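Section 2: Setting up your Kellon bar and Prestoder cooler

Hello again, and if you've come straight here without reading Section 1, don't worry, most people do. Section 1 covers what should have arrived in the van and who signs for it. If you've ticked off the delivery sheet and everything is standing more or less where you want it, you're ready to carry on.

The Kellon is the folding bar counter, and the Prestoder is the under-counter cooler that chills your beer, cider or ready-mixed cocktails on the way to the taps. We hire them out together from our yard at Riltorham, and between them they'll happily look after a party of 200, provided you have somebody pouring who knows which way up a glass goes. Set aside an hour for your first go. Ayuba Acheampong, who wrote the original version of these pages, can do the whole thing in the time it takes his tea to go cold, but he has put up an awful lot of bars.

Before you start

Have a look at the ground. A lawn is fine if it's firm, and so is a patio or a village hall floor. You'll need two people for the lifting, a bucket, a clean cloth or two, and a mains socket within reach of the cable.

Caution: the Prestoder draws up to 2,000 watts when it first starts. Please give it a socket of its own, and don't share that socket with a tea urn, a heater or the DJ. If you must use an extension lead, unwind it completely from the reel.

2.1 Putting up the counter

1. Lay the Kellon flat on the ground with the logo side facing down. There are two fabric straps holding it shut. Undo both and tuck them into the pocket on the back panel, where you'll be very glad to find them at midnight.

2. Open the side wings outwards until you hear each one click. The left wing is stiffer than the right on almost every bar we own, so give it a firm push with the flat of your hand.

3. With one person at each end, lift the whole bar upright. Bend your knees and count to three out loud, even if it feels a bit silly.

4. Drop the counter top onto the four pegs. It only fits one way round, with the drip tray recess nearest the person serving.

5. Turn the feet until the top is level. A glass of water stood on the counter will show you well enough if you haven't brought a spirit level.

Caution: keep fingers clear of the hinges while the wings are opening. Children love "helping" with this part and are much better employed blowing up balloons.

2.2 Placing and filling the cooler

1. Slide the Prestoder under the counter with its grille facing out towards the back. Leave a good hand's width of clear space behind the grille, and resist the temptation to stack crisps there.

2. Let the cooler stand for half an hour if it has been on its side at any point in the journey.

3. Take off the lid and fill the water bath up to the blue line using cold tap water. It takes a good few trips with the bucket. Stop at the line, as the water will rise a little once the coils are working.

4. Put the lid back on, plug in, and turn the dial to 4. You should hear the fan first and then a lower hum a moment later.

5. Now leave it alone for 80 minutes. The water needs that long to get properly cold, and pouring too early will give you a jug of froth and a queue of disappointed uncles. We usually suggest switching on straight after lunch for an early evening party. In July, or in a marquee with the sides down, move the dial up to 5.

Note: if the fan runs but the hum never comes, switch off at the wall, wait ten minutes and try again. If it still won't start, ring the Mensah hire desk on the number printed inside the lid.

2.3 Connecting the kegs

1. Stand your kegs where they're going to stay. Try not to shuffle them about afterwards, particularly if you've got a lively cider.

2. Wipe the top of each keg and the underside of each connector with a clean, damp cloth.

3. Check that the gas is off. Line up the connector, twist it clockwise until it stops, and press the handle down until it locks.

4. Open the gas bottle slowly, a quarter turn to begin with, and listen at each joint. A hiss means a loose fitting. Turn the gas off, tighten the fitting by hand and start this step again.

5. Hold a jug under each tap in turn and pour until the drink runs clear and steady. The first jugful will be mostly rinsing water from our last clean, so tip it away, please, however thirsty you are.

Caution: gas bottles must stand upright and be strapped to the bracket on the inside of the right wing. If you're indoors, keep a door or a window open all the while the gas is connected. Never try to open a keg in any way other than with the connector.

2.4 Laying out the serving side

This bit is largely a matter of taste, and every bartender we've met has strong views on it. If you haven't any views of your own yet, put glasses on the left, ice and garnishes in the middle, and the till or the tip jar on the right. Keep the drip tray empty. Have a dry cloth over the rail and another spare, and keep drinking water within arm's reach for whoever is serving, because they'll forget to ask for it.

Cut your lemons and limes before guests arrive and store them in a lidded tub in the shade. Ice is best kept in two small lots, one in use and one still shut, with a proper scoop for each. Please don't scoop with a glass. A chipped rim in the ice means throwing the whole lot out.

Keep a side table near the bar for the odds and ends that don't belong on the counter, and leave a clear path to it from the serving side.

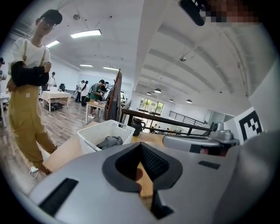 Once you're happy with where everything lives, pour yourself a small one to check the temperature, turn the dial down a notch if it's colder than you like, and move on to Section 3 for cleaning the lines and packing away.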